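Nada Publishes Dish-Loading Results for Jevik Two-Finger Gripper

Plates score well; bowls and wet glaze remain open problems

FOR IMMEDIATE RELEASE, February

Nada today released bench results for Jevik, its two-finger gripper and control software for kitchen work. The tests cover one chore: moving tableware between a tabletop and a drying rack. Nada does not consider the system ready for home use and is not taking orders.

The task was set by Caretti, which runs staff canteens and supplied the work list. Each run begins with plates and bowls in mixed positions. Jevik must pick up each piece by the rim, turn it on edge and seat it between two dividers. Food items left on the table must stay where they are. A run fails if a piece is dropped, if it leans outside its slot, or if an operator has to step in.

Out of 26 scored runs, 8 ended in failure. Most failures involved bowls, whose curved walls give flat fingers little to hold. In 2 runs the gripper closed on a rack divider together with the plate. Median time per piece was some 40 seconds, well behind a person doing the same work. 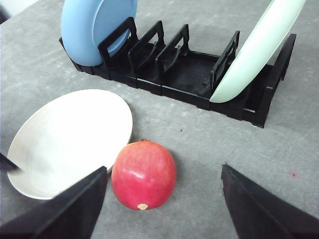
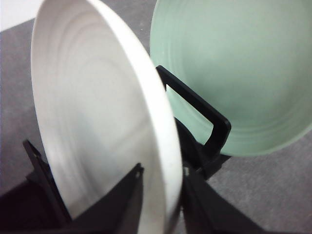

Jevik's black gripper fingers at the bench: near a white bowl and a pomegranate on the tabletop (first photo), and on either side of a white plate in the rack (second photo).

Camera input comes from the wrist only. Glossy rims and shadows inside the rack still cause errors in judging slot position, and the software slows the arm when its estimate is poor. All scored runs used dry dishes. Wet dishes were tried separately and are not included in the results.

The next test series will add cups, flatware and the Roman finger set, which has softer pads and a narrower tip. It is planned to run for four months at the same bench. Glassware is not on the schedule.

The full run log and scoring rules are available from the Nada press office on request.

About Nada
Nada develops grippers and control software for kitchens and light shop-floor work.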